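The Dirnstead Table Cover
by Norkier Home

Padded table protector, made to measure in our own workroom

If you've ever lifted a hot casserole off a good table and found that pale, cloudy ring looking back at you, then you already know why we make the Dirnstead. It started as a favour for a neighbour with a beautiful old blackwood table and a houseful of grandkids, and word got around (as it does), and now it's the thing we sew more of than anything else in the shop!

The Dirnstead is a quilted cover that sits underneath your everyday tablecloth, or on its own if you like the look of it. The top is a tightly woven cotton with a wipeable finish, the middle is a dense felt wadding, and the underside is brushed so it grips the table without leaving any sticky residue behind. We tried rubber backings early on and sent every one of them back. They can mark a polished finish if they're left down over a long summer, and we'd hate to be the cause of that. 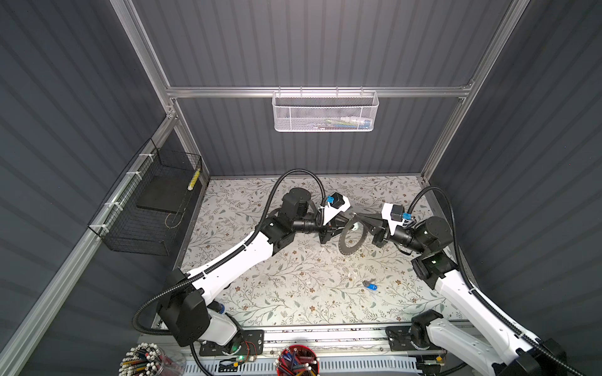 Thickness is the question we're asked most. The standard cover is 3 mm, which suits plates, homework, board games and a warm teapot. The heavy cover is 6 mm and is the one to choose if you serve straight from the oven, though we'd still pop a trivet under anything cast iron. Nhyira Korletey, who cuts all our patterns, has the heavy one at home and swears by it for rolling out pastry, with a clean tea towel over the top.

Sizes and shapes
Rectangular, square, round and oval. Please measure your table twice, edge to edge, and send us the figures in centimetres. We add a 2 cm drop on every side unless you tell us otherwise. For rounded corners, a paper tracing of one corner is a great help, and you can post it to us folded.

Colours
Oatmeal, eucalypt, slate, and the Zidorora print, a favourite with customers who leave the cloth off altogether.

Care
Wipe with a damp cloth and a little mild soap. The standard cover can go through a cool gentle cycle and be dried flat in the shade. The heavy cover should be sponged by hand. Don't iron the coloured side, please, and store it rolled, never folded.

Delivery
Covers are sewn to order and leave us within 6 working days. For extension leaves, ask Sugeng Nugroho in our Ofori Street shop about a matching add-on panel.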